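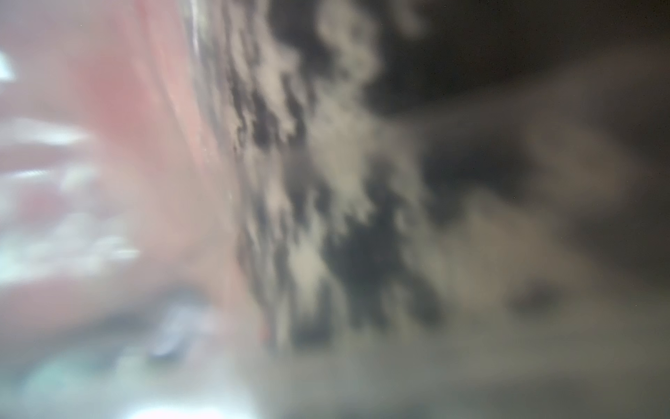
Nidia Quispe wrote in to ask whether a machine can fold a blanket yet, and would I please just say yes or no. Well — almost! I've spent most of April with the Wivley, a two-armed tidying kit from Puvent, and I'm more excited about it than I've been about any gadget in years.

Let's start with shelves. Cans it loves. It picks one up, sets it down straight and goes back for the next, and I could watch that all evening (I have). Cups with lids are slower, and chip bags still get squeezed harder than I'd like. Fleece is where it gets interesting, because soft stuff never lies the same way twice. A throw takes around 20 minutes, and the corners don't always meet, but it's a fold!
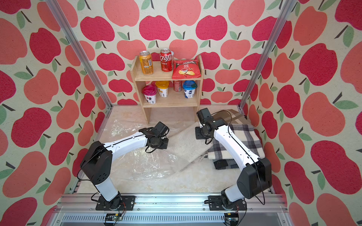
My sister's view is that she could do the whole lot before the thing has finished warming up, and she'd win that race. Plaid blankets went better than plain for me, no idea why. The older Dranham kit gave up on cloth completely, so this is a real step. Setup is fiddly and the manual is thin. I'm keeping mine, and towels are next.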